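Arm cell notebook, bay 2
July, started 8:40

Picking up from the last entry. The dropout on the gripper line came back twice overnight, both times with the elbow folded tight and the wrist turned outward. The controller log gives a communication loss and then a clean reconnect under a second later. Same fault both times, nothing on the joint currents.

Swapped the power supply first, as Golnar Salehi suggested. No change. Put the original Nundico supply back in and labelled the spare as good.

Next the cable. With the arm in freedrive I walked it through the fold by hand and watched the link status on the laptop. Out to 3/4 of the fold it stays up. Past that the cable goes tight between the last strap and the joint, and the link flickers if I put a finger on it. So the dressing is too short on that side. Whoever did it last (me, probably, going by the handwriting in the March pages) set it with the arm straight and didn't check it folded.

Powered down, locked out, took both straps off and pulled the cable back to the base clip. The jacket has a shiny flat spot where it had been rubbing but it isn't cut through. Continuity fine on all cores, including when I flexed it at the flat spot. Moved that section along so it now sits on a straight run instead of at the bend. Ordered a replacement from Skutano anyway, same length plus 30 cm.

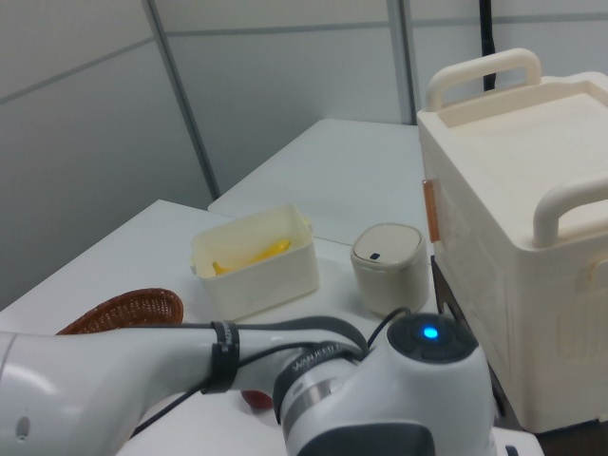 Re-dressing, for whoever does it next. Fold the elbow all the way before you fasten anything. Leave the loop at the joint big enough to get two fingers under with the arm folded, then straighten it and make sure the slack doesn't hang down where it can catch a basket rim. Straps snug, not cranked. You should be able to slide the cable under them with a bit of effort. If you can't move it at all, back off a notch.

Wiped the housing down while I was there. Damp cloth only, please. Somebody has been using the citrus cleaner again and it leaves a film that the straps slide on.

10:15. Power back on, brakes released normally. Jogged each joint on its own at 20 percent, then ran the fold again. Link stayed up. Pushed on the cable at the joint in the worst position and still couldn't get it to flicker.

Ran the Nigatu pick routine at reduced speed to exercise it properly. Stopped at cycle 43 on a protective stop, which gave me a bad moment, but it was an approach point set too low over the containers and had nothing to do with the cable. Raised that point by 20 mm and saved the program under a new name. The old one is still on the controller, so don't load it out of habit.

The tables have crept apart a little as well. Pushed them back together and checked the rear one with the level. It was low on the wall side, so I wound the foot out until the bubble sat in the middle. The taught positions on the rear table need checking before anybody runs at full speed. I only did the front ones.

Clindisetti still have our second teach pendant. Emailed them again at lunch and got the auto-reply.

14:30. Restarted at full speed on the front table positions only. No link faults so far. Counter is set to stop at 3000 cycles, and I want to see it get there before I close the ticket.

To do:
Check rear table positions (Golnar has the fixture)
Fit the new cable when it shows up, re-dress as above
Delete the old pick program once the new one has a full run behind it
Look at the base clip, the screw is getting chewed and wants replacing
Chase the pendant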